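Classé dans : Vie de quartier, Stationnement, Choses qui m'énervent

Ma vignette est morte, vive ma vignette

1 avril 2018

Non, ce n'est pas un poisson, j'ai vérifié deux fois sur le site de la mairie. À partir d'aujourd'hui, à Vekau, la vignette de stationnement résidentiel en papier n'existe plus. Celle que je collais chaque année en bas à droite du pare-brise, avec une bulle d'air toujours au même endroit, est remplacée par un « droit numérique » géré par Wodix. Droit que je possède, paraît-il. Je ne peux pas le voir, je ne peux pas le toucher, mais l'agent qui passe avec son boîtier sait qu'il est là.

Pour ceux qui ont eu la sagesse de s'installer ailleurs : jusqu'ici on allait au guichet de l'hôtel de ville avec la carte grise et une facture d'électricité, on attendait, on repartait avec un rectangle vert. 20 euros l'année. Le système avait un défaut, il fallait poser une matinée. Le nouveau se fait « en quelques clics », et j'y ai laissé deux soirées.
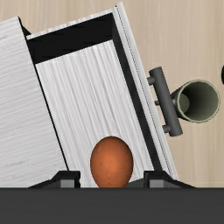

Tiroir ouvert, meuble blanc.

Le premier soir, j'ai créé mon compte. Wodix veut un mot de passe de douze caractères avec une majuscule, un chiffre et un signe, mais pas n'importe quel signe : le tiret est refusé, le point d'exclamation accepté, ce qui correspondait assez bien à mon humeur. Ensuite il faut envoyer la carte grise en PDF. La mienne était en JPEG. Je l'ai convertie, elle était trop lourde. Je l'ai réduite, elle était illisible. À la troisième version, le site m'a félicité et m'a demandé mon justificatif de domicile.

C'est là que les choses se sont gâtées, parce que j'habite rue Budance. La rue Budance, c'est 110 mètres de pavés avec des numéros pairs en zone B et des numéros impairs en zone C. Tout le monde s'en accommodait, la vignette verte valait pour les deux. Le logiciel, lui, a des principes. Il m'a mis en zone B, côté boulangerie, où les places sont prises dès le matin par les camionnettes. En face, zone C, il reste toujours de la place devant le garage Kopecký, et je n'ai plus le droit de m'y mettre. Je peux regarder.

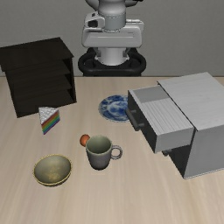

Sur fond de mur gris, une table en bois clair.

J'ai appelé. La ligne est ouverte de 9 h à midi, sauf le jeudi. On m'a répondu fort poliment que le zonage datait de décembre et qu'une réunion publique avait été organisée à l'époque. J'avais vu l'affiche, je le reconnais. Elle annonçait une soirée sur « l'optimisation de la mobilité résidentielle », et je suis resté chez moi en pensant que ça parlait de trottinettes.

Côté tarif, on passe de 20 euros à 6 euros par mois. Faites le calcul ou ne le faites pas, selon votre tension. La mairie explique que le paiement mensuel est plus souple, ce que je veux bien croire : je sens très bien que ça plie. La deuxième voiture du foyer coûte le double, ce qui ne me concerne pas, et que je trouve donc parfaitement justifié.

Il y a aussi l'histoire des visiteurs. Avant, ma sœur se garait, mettait des pièces dans l'horodateur et montait prendre le café. Maintenant elle doit me donner sa plaque, que je saisis dans l'application, qui m'envoie un code, que je confirme. Si elle repart avant la fin de la tranche, c'est perdu. Nos dimanches ont désormais une durée officielle, et le gâteau arrive plus tôt.

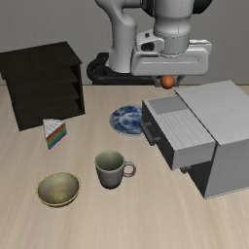
Crédit : D.R.

Bon. Je vais être un peu juste, ça repose. Les abonnés ne paieront plus de duplicata quand ils changent de pare-brise (ça m'est arrivé, 2 fois en un hiver, les gravillons de la départementale). On peut suspendre l'abonnement pendant les vacances, au mois entier. Et l'agent que j'ai croisé vendredi en bas de chez moi m'a montré son boîtier avec une vraie fierté. Il a tapé ma plaque. Rien. Il a retapé, avec le bon chiffre cette fois, et j'existais. J'ai été plus soulagé que je ne l'aurais voulu.

Comme plusieurs voisins m'ont demandé la même chose dans l'escalier, je la mets ici une fois pour toutes, telle que la mairie me l'a expliquée au téléphone.
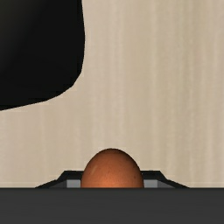 Faut-il laisser l'ancienne vignette papier sur le pare-brise ?

On peut la retirer dès que le compte Wodix est validé, le contrôle se fait uniquement avec la plaque. Si le dossier est encore en attente, gardez le courriel d'accusé de réception, il sert en cas de contestation.

Pour la décoller, eau tiède et patience. La mienne est venue en quatre morceaux et la colle est restée, un rectangle gris très net à travers lequel je vois maintenant, chaque matin, le trottoir de la zone C.

J'ai quand même écrit au service voirie pour demander que la rue soit remise dans une seule zone. Accusé de réception automatique, réponse sous trente jours. Si d'autres riverains veulent faire pareil, le formulaire est sous « Espace public », puis « Autre », puis encore « Autre ».

Articles récents
- Le ralentisseur qui n'était pas sur le plan
- Ligne de bus supprimée, abribus neuf
- Pneus neige : j'ai cédé
- Trois semaines de travaux, deuxième mois
- Où sont passés les arceaux à vélos de la gare ?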